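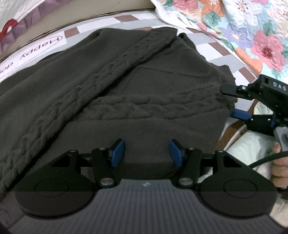

**Socorro Flores** 发表于 2023-07-30 · 感知与标定版 · 标签:手持夹爪 / 轨迹重建 / 布料

**麻花针织物上的衣边误检,以及衣物占满视野时的 VIO 漂移**

先说环境。双手持夹爪采集,每只夹爪顶上一颗广角相机,内置 IMU,开合度由编码器给。任务是叠衣服,不带机器人本体,采完离线重建末端轨迹,再喂给策略训练。重建用 Vanero,标注用 Veddale,编码器和相机的时间戳由 Cloutier 统一打。

二月开始采的时候,样本以 T 恤和毛巾为主,两条链路都正常。换到针织类之后出了两个问题,我怀疑它们有关联,所以放在一个帖子里。

**问题 A:衣边误检。** 感知头输出衣物外轮廓和可抓取边缘段。深灰色的麻花针织衣物,上面有一条斜着横贯衣身的麻花带,下缘在底下的织物上投出一条窄而深的阴影。网络把这条阴影线当成外轮廓,置信度比真正的外轮廓还高。另一条接近水平的麻花带从斜带底下伸出来,一直朝对侧夹爪的指尖方向去,这条也有相当比例的帧被标成边缘。它上方那条细的凸起缝线反而很少误检。

**问题 B:漂移。** 夹爪靠近之后衣物占掉视野大部分,VIO 前端的特征点大量落在织物上。织物一动,估计出来的相机位姿跟着动。回环之后能拉回来,但中间那一段轨迹是弯的,而那一段恰好是抓取前的接近段,对策略最要紧。

目前的前端配置(删了无关项):

```yaml
frontend:
 max_features: 2000
 detector: grid_fast
 mask:
 own_gripper: static_polygon
 other_gripper: none
 cloth: none
backend:
 use_imu: true
 loop_closure: true
time:
 source: cloutier
```

自己这只夹爪的掩膜是固定多边形,覆盖左右外壳、中间的灰色主体和两侧钳口连杆。蓝色指垫随开合移动,多边形按最大开度画,代价是两指之间的区域也一起盖掉了。对侧夹爪没有掩膜。

已经试过的:

- 提高 IMU 权重。接近段变平滑了,但速度慢的时候偏置估计不稳,静止段开始缓慢游走。
- 把特征点上限调低。跟踪更差,剩下的点仍然以织物上的居多。
- 用光流一致性剔除外点。衣物静止时织物点本来就是内点,等到开始拖动的那几帧,它们占多数,被剔掉的是背景。

想问两件事:有没有人在类似场景里做过动态掩膜,效果如何;边缘检测这边,应该在数据上想办法,还是换表示。

---

**低频抖动** 回复

问题 B 先做掩膜,别的都往后放。你的光流一致性剔除失败是多数表决的固有缺陷,RANSAC 在外点占多数且外点自身一致的时候就是会选错模型。衣物被整体拖动时,它在图像上近似一个刚性平面,比背景还像背景。

做法:跑一个类别无关的分割,把衣物和对侧夹爪都扣掉,前端只在剩下的区域撒点。分割不需要很准,外扩一圈即可。Vanero 的 mask 接口支持逐帧图,把 `static_polygon` 换成 `per_frame`,自己生成一个掩膜目录就行。

对侧夹爪必须扣,连同握着它的那只手。那个外壳棱角分明,角点质量很高,前端特别喜欢它。

---

**King-fai Kwan** 回复

不太同意直接全扣。

衣物占视野大部分,再扣掉自己的夹爪和对侧夹爪,剩下的是什么?垫子的外圈,加上周围一圈布。这些都在广角镜头的边缘,畸变模型误差最大的地方。只用边缘的点,标定残差会原封不动进到位姿里。你看到的"不漂"可能是系统性偏移,比漂移更难发现。

第二个问题是垫子。白、浅灰、棕色块的图案,棕色块之间外观相近,描述子区分度有限。夹爪平移一段之后,相邻色块互相错配是可能的。外圈一旦成了主要约束来源,这种错配的权重就上来了。

垫子上有用的是左边那块印字,"Happy" 那几个字母有明确的角点和朝向,方向倒着无所谓,唯一性够。但它不会总在视野里。

我的建议是软掩膜,织物点保留,协方差放大,衣物静止时仍然提供约束,开始动之后残差变大,核函数自然把它压下去。

---

**低频抖动** 回复 King-fai Kwan

软掩膜我试过,调参成本高。协方差放大多少跟衣物占比有关,占比一变就得重新调。你最后会写出一个占比到权重的查找表,那还不如直接扣。

边缘畸变的事我承认。不过那属于标定没做好,应该去修标定。用织物点去遮盖标定误差,方向反了。

---

**King-fai Kwan** 回复 低频抖动

标定当然要修。修完之后边缘的角分辨率仍然低于中心,这是光学决定的,标定改变不了。

查找表那个我没写过。我是按点做的:每个落在织物掩膜里的点有自己的状态,根据它与当前位姿预测的重投影残差做指数平滑,残差小就逐步恢复权重,残差大就立刻降。恢复慢,下降快。衣物占比不进公式。

```python
def update_weight(w, r, thr, up, down):
 # r: 重投影残差, 用 IMU 预积分的预测位姿计算, 不用视觉优化后的位姿
 if r < thr:
 return min(1.0, w + up)
 return w * down
```

注释那一行是关键。如果残差用视觉优化后的位姿算,织物点占多数时位姿已经被它们带偏,残差自然小,权重就降不下来,又绕回到多数表决。短时间内 IMU 预测足够区分"相机在动"和"布在动"。

---

**Socorro Flores** 回复

谢谢两位。补一下情况。

标定用的是标准的广角模型,中心区域残差正常,外圈确实偏大,具体分布我晚些时候整理。镜头是到货后统一标过一遍,之后没有复标。

关于视野里还剩什么:垫子以外,左上是一块带紫色薄纱荷叶边的白色织物,右上是一块印花绗缝布,底色浅水蓝,花的颜色挺杂。绗缝布上的特征点寿命明显长,印花和针脚都能出角点。但这些布本身也是布,会不会被碰到不好保证。右上那块压在垫子边上,衣物拖过去的时候可能会带动它。

所以"背景"这个类别在我们这里不干净。全扣织物等于把最好的特征也扣了,不扣又有风险。从这个角度看,King-fai 的逐点权重更合适,它不依赖类别。

两种我都跑一遍再说。

---

**张量积灰** 回复

插一句时间同步的事。楼主说问题出在接近段,接近段同时也是手腕转动最快的一段。相机和 IMU 之间如果有固定延迟没标掉,转得快时表现就是轨迹弯,看起来跟织物拖带很像。

先做排除:同样的手部动作,桌面上不放衣物,录一段,看接近段弯不弯。弯,就先查同步。

Cloutier 默认给的是驱动收到帧的时刻,不是曝光中点。它有个 `stamp_at` 选项,改成 `exposure_mid`。室内光照不强时曝光拉长,这两个时刻的差会随曝光变,固定延迟补偿补不掉。

---

**Socorro Flores** 回复 张量积灰

查了,我们确实是默认值。自动曝光开着。

深色衣物占满视野时自动曝光会把时间拉长,所以延迟误差跟衣物占比是相关的。这就解释了为什么我一直觉得问题跟织物绑定。也就是说问题 B 可能混了两个来源。

先改 `exposure_mid`,重录不了的旧数据看能不能从元数据里把曝光时间捞出来补。

---

**低频抖动** 回复

元数据里有曝光时间就能补,Vanero 的导入脚本里有个 `restamp` 子命令,文档没写,源码里有。注意它假设全局快门。如果你那颗是卷帘,还要加半个读出时间,并且图像上下两端的点时刻不同。

---

**Socorro Flores** 回复 低频抖动

卷帘。读出时间 20 毫秒,厂商给的数,没自己测。

---

**King-fai Kwan** 回复

那这就不是小量了。手腕快转时,画面上缘和下缘之间差出来的角度足够让外圈的点全部不一致。而你的外圈点恰好分布在上缘和两侧,下缘被自己的夹爪占着。上下不对称,误差不会互相抵消,会变成一个有方向的偏置。

建议后端开逐行时刻建模。Vanero 里叫 `rolling_shutter: per_feature`,开了之后优化慢,离线处理可以接受。

另外读出时间自己测一下,不要用标称值。对着高频闪烁光源拍,看条纹间距即可推出。

---

**拓扑结工** 回复

说问题 A。我标过一段时间布料数据,麻花纹是最难交代清楚的一类。

先问标注规范里"边缘"的定义是什么。如果写的是"可见的布料边界",那麻花带下缘的阴影在很多标注者看来就是边界,尤其是衣物随意折着、没有摊平的时候,衣身本来就有层叠,内部的遮挡边和纹理凸起边在二维图上几乎一样。网络学到的可能就是标注里的混乱。

我们后来把边缘拆成几类:

- 外轮廓:布料与非该件布料的交界
- 折叠边:同一件布料对折后形成的圆弧边
- 自由边:布料真正的裁切或收口边,落在自身上面时也算
- 结构纹理:麻花、罗纹、缝线,一律不算边,但要单独画出来

最后一类是重点。负样本不显式标出来,网络没有理由去区分。光是"不标"不够,没标和漏标在损失里是同一回事。

---

**Socorro Flores** 回复 拓扑结工

规范里写的是"衣物边缘,含内部折叠边"。确实模糊。

我在 Veddale 里抽查了一批针织样本,麻花带下缘被标成内部折叠边的不少,且同一个人在相邻帧上的做法都不一致。所以网络的误检里有一部分是忠实地复现了标注。

有一处我自己也没把握:斜着的那条麻花带,上端是一段平的、没有花纹的末段,带方角。这个方角看上去像收口,如果那条带子是叠在衣身上的一层,它的下缘就该算自由边;如果是织在衣身上的装饰条,就算结构纹理。单帧判断不了。

---

**拓扑结工** 回复

单帧判断不了就不要在单帧上判断。给标注者看整段,从衣物还没折的时候看起,或者找能看到它被掀开的那几帧。Veddale 支持把一个标签沿轨迹传播,先在能分清的帧上定性,再传播到分不清的帧。

实在没有能分清的帧,就标"不确定",训练时那一段不计损失。不要逼标注者选。逼出来的标签是随机的,比没有标签更差。

---

**末端执行猫** 回复

提个不同意见:为什么需要显式边缘?

叠衣服的策略,输入原始图像加位姿,输出下一段末端动作。示教数据里人手抓在哪里,本身就已经告诉网络哪里可抓。中间插一个边缘检测头,多一套标注、多一套规范争议,还多一个误差源。上面讨论了半天方角算什么边,对策略来说没有意义,人抓了就是可抓。

Waltell 的训练代码里本来就没有边缘输入的位置,楼主应该是自己加的。去掉试试。

---

**拓扑结工** 回复 末端执行猫

去掉之后,失败了怎么查?策略把夹爪送到麻花带中间夹了一下,空了。有边缘头,我能看到它把纹理认成了边;没有边缘头,我只有一段动作和一段视频。

另外"人抓了就是可抓"只提供正样本。人没抓的地方有可抓的,也有不可抓的,网络分不出来。

---

**末端执行猫** 回复 拓扑结工

可解释性的需求我理解,但那可以用训练后的探针做,不必放进主链路。主链路里多一个头,它的错误会被下游当成事实。楼主说阴影线的置信度比真外轮廓还高,这样的输入进策略,还不如没有。

负样本的问题靠数据量。

---

**King-fai Kwan** 回复

数据量要看具体是多少。楼主针织类一共多少条示教?

---

**Socorro Flores** 回复 King-fai Kwan

针织类 900 来条,其中带麻花纹的是少数,没有单独统计。

说明一下边缘头的用途。策略那边确实是我加的,但边缘图是作为辅助监督,训练时让主干多预测一个输出,推理时不进策略。所以"下游当成事实"这条不成立。不过辅助监督的标签如果是乱的,它会把主干的特征往错的方向推,这个风险存在。

真正直接使用边缘结果的是数据筛选。我们用它判断一条示教的抓取点是否落在边缘附近,离边缘超过 5 毫米的会被挑出来人工复查。现在误检多,筛选基本失效,抓在麻花带上的也会被判为合格。

---

**末端执行猫** 回复

辅助监督的话我收回一半。

但筛选阈值这个数字可疑。你轨迹在接近段是弯的,重建出来的指尖位置误差可能就有这个量级,拿它跟边缘做距离比较,筛的是什么很难讲。问题 A 和 B 的关联应该在这里,前面没人提。

---

**Socorro Flores** 回复 末端执行猫

对。距离是在重建后的坐标里算的,把边缘投到桌面平面上再比指尖。衣物有厚度,麻花带又厚又圆,投到平面这一步本身也有误差。

改成在图像里算会好一些:指尖在自己相机里的位置由开合度决定,跟 VIO 无关,直接在像素上量指尖到边缘的距离。缺点是没有公制尺度。

---

**张量积灰** 回复

图像里量是对的。尺度可以用指垫。蓝色指垫尺寸已知,颜色跟深灰织物反差大,分割容易,接触那一刻指垫和织物几乎同深度,拿指垫的像素宽度做局部比例尺就够了。

对侧夹爪同理。它也有一块蓝垫,虽然角度斜一些,能看到就能量。

---

**低频抖动** 回复

说到对侧夹爪,我一直觉得它被浪费了。两只夹爪各跑一套 VIO,各自漂,然后靠共同地图对齐。而在其中一只的视野里能直接看到另一只,这是一个现成的相对位姿观测。

外壳是刚体,几何已知,黑色外壳上有白色的 "DAS" 字样,上方指节后面还有一颗反光的小螺钉。字母给粗略朝向,外壳轮廓做细配准。配出来的相对位姿加到后端当一个边,两条轨迹互相约束,比各自硬抗强得多。

掩膜照扣,扣掉的区域另走一条配准通道,两件事不冲突。

---

**King-fai Kwan** 回复 低频抖动

这个我同意,但有前提。

一是遮挡。握持的手挡住手柄一部分,手前面还有一根黑色线缆弯过来,跟黑色外壳颜色接近。轮廓配准对这种同色遮挡敏感,线缆的边可能被当成外壳的边。

二是反光的螺钉不要当特征点。高光位置随视角变化,跟螺钉的几何中心不是一回事。转动时它会给出一个平滑的、看似可信的错误运动。

三是两只夹爪的相机必须时间对齐。相对位姿观测把时间误差直接变成位置误差,前面 `stamp_at` 的问题没修完之前不要加这条边。

---

**低频抖动** 回复 King-fai Kwan

螺钉那条接受。线缆可以让它也进分割类别,标起来不费事。

顺序上:先时间戳,再卷帘,再掩膜或权重,最后才是双爪相对位姿。每一步单独评估。

---

**缓存没命中** 回复

路过问一句,为什么不贴标记?外壳上贴 AprilTag,垫子四角也贴,上面大部分讨论可以省掉。

---

**Socorro Flores** 回复 缓存没命中

垫子四角贴过,采集时经常被衣物盖住。外壳上贴,有人担心策略学会看标记,推理时机器人末端上没有标记,分布就变了。可以在训练时把标记区域抹掉,但抹掉的痕迹也是一种标记。

评估用的参考序列可以贴,日常采集不贴。

---

**缓存没命中** 回复

评估序列贴标记这个合理。抹除痕迹那条我觉得过虑了,随机擦除增强本来就会在图上留洞,把标记的洞混进去即可。没有数据,不争。

---

**Socorro Flores** 更新

第一轮结果。评估用的是桌面贴了标记的参考序列,标记区域在前端里屏蔽,只用来算真值。衣物是同类的深色针织,动作是接近、抓取、拖动。

1. **空桌对照。** 按张量积灰的建议录了不放衣物的一组。旧时间戳下接近段仍然弯,幅度比有衣物时小。所以同步问题成立,但解释不了全部。
2. **改 `exposure_mid`。** 空桌那组的弯曲基本消失。有衣物的那组有改善,拖动段没有变化。
3. **加 `rolling_shutter: per_feature`。** 快转段改善明显。优化时间长了很多,离线跑可以忍。读出时间自己测了,跟标称值有偏差,用实测值更好。
4. **硬掩膜。** 拖动段的拖带消失。但有几条序列在衣物几乎占满视野时直接跟丢,重定位后出现跳变。跟丢位置集中在垫子外圈出画的时候。
5. **逐点权重。** 没有跟丢。拖动刚开始的几帧仍有轻微拖带,随后恢复。`down` 取得激进一些能缩短这个过程,太激进则静止段噪声变大。

当前倾向是逐点权重打底,衣物占比超过阈值时也不切换到硬掩膜,只把恢复速度调慢。低频抖动说的查找表,我现在等于写了一个只有两行的版本。

色块错配的情况 King-fai 说得对,日志里能看到:

```text
[frontend] match rejected: ambiguous (ratio test)
[frontend] match rejected: ambiguous (ratio test)
[loop] candidate accepted, inliers low
[loop] candidate reverted after geometric check
```

被撤销的回环候选几乎都是棕色块对棕色块。没有造成最终错误,但几何校验一旦放松就会放进来。暂时把垫子区域的比率检验收紧。

---

**低频抖动** 回复

硬掩膜跟丢的那几条,掩膜外扩了多少?外扩过头会把垫子外圈也吃掉,那就冤枉了。

---

**Socorro Flores** 回复 低频抖动

外扩偏大。减小外扩后少丢了一部分,没有全部解决。剩下的几条确实是视野里没有可用背景。

---

**低频抖动** 回复

那没什么可辩的,这种情况硬掩膜只能靠 IMU 推。我仍然认为拖动刚开始那几帧的拖带对策略影响更大,因为夹爪刚闭合,动作标签在那里变化最剧烈。跟丢可以整条扔掉,轻微拖带扔不掉,也看不出来。

---

**King-fai Kwan** 回复

这几帧可以用编码器帮忙。开合度从开到闭是明确的信号,闭合完成后的短窗口内,把织物掩膜里所有点的权重强制置低,不等残差反应。夹住之后布要么跟着夹爪动,要么夹空了不动,两种情况都不值得在那个窗口里信任它。

---

**张量积灰** 回复 King-fai Kwan

对侧夹爪的闭合也要算进去。布可能是被另一只手拖动的,自己的编码器看不到。两路编码器都接进来,任一闭合就触发。

---

**Socorro Flores** 回复

可以做,Cloutier 里两路编码器本来就在同一个时钟上。

触发条件有个细节:指尖搭在罗纹收口上但没有闭合的情况很常见,比如上指压在织物上面,下指的蓝垫在衣边旁边。这时候布可能被指尖蹭动,开合度没有变化。只看闭合会漏掉这种。

---

**King-fai Kwan** 回复

那种幅度小,交给残差去处理。编码器触发只管大的。

---

**拓扑结工** 回复

边缘那边有进展吗?

---

**Socorro Flores** 回复 拓扑结工

规范改了,采用你的分类,加了"不确定"。重标还在做,只重标针织类。改的过程中又争了一轮罗纹收口:衣身右侧有一处收拢起来的罗纹端,轮廓不规则,有人按外轮廓沿着每个褶标,有人画一条平滑包络。暂定沿外侧画包络,褶的内侧归结构纹理。

重标完一小部分之后先训了一版,阴影线的误检降了,水平那条麻花带还有残留,集中在它从斜带底下伸出来的位置。那里是真遮挡边和纹理边交汇的地方,我不确定这算误检还是标注粒度问题。

---

**拓扑结工** 回复

交汇处建议留一小段"不确定"作为缓冲。别在那里追求像素级一致。

包络那个定法,做数据筛选没问题,做抓取点预测时要小心,包络线上有些位置底下是空的。

---

**末端执行猫** 回复

重标完之后麻烦跑一组去掉辅助头的对照,同样数据、同样轨迹版本。我还是赌差别不大,但希望看到的是修完轨迹之后的对照,之前的不算。

---

**Socorro Flores** 回复 末端执行猫

排上了。旧数据先做 `restamp` 再整体重建,缺曝光元数据的那部分单独放,不进对照。数据筛选也改为图像内测距,比例尺用指垫,阈值等新分布出来再定。

双爪相对位姿没动,等编码器触发那一项合进去之后再开新帖。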